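Why do TV shows end on a cliffhanger?

Has this ever happened to you? The hero is hanging off a bridge, the music goes DUN DUN DUN, and then... the names roll up the screen. I yelled at my TV the first time!

That kind of ending is called a cliffhanger. Writers use it so you'll come back for the next episode.
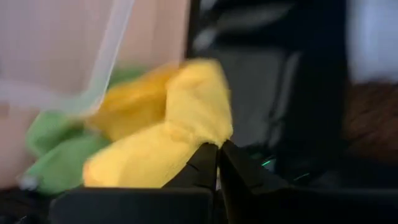

A whole bunch of episodes together is called a season. The biggest cliffhanger usually gets saved for the very last one, and then you might wait a year (a year!) to find out what happens.

My favorite is from a space show called Tesus. Captain Craddock opens a door, gasps, and we never see what's behind it. 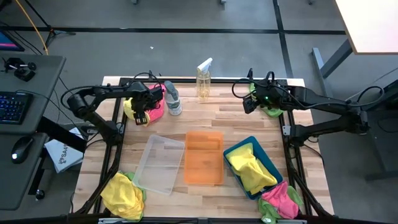

Who decides if there's a next season? The people who pay for the show. They look at how many of us watched and how much it cost to make.

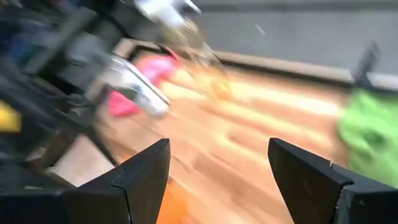

Mivham, August 4, 2024

I asked Vittoria Villa, who writes for Tesus, if she knew what was behind the door. "Not when I wrote it!" she told me. Her team came up with 35 ideas and picked one later. 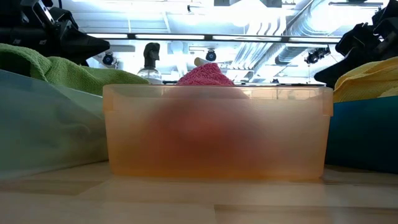

So next time you get stuck waiting, try making up your own answer. Mine has a very grumpy space walrus in it.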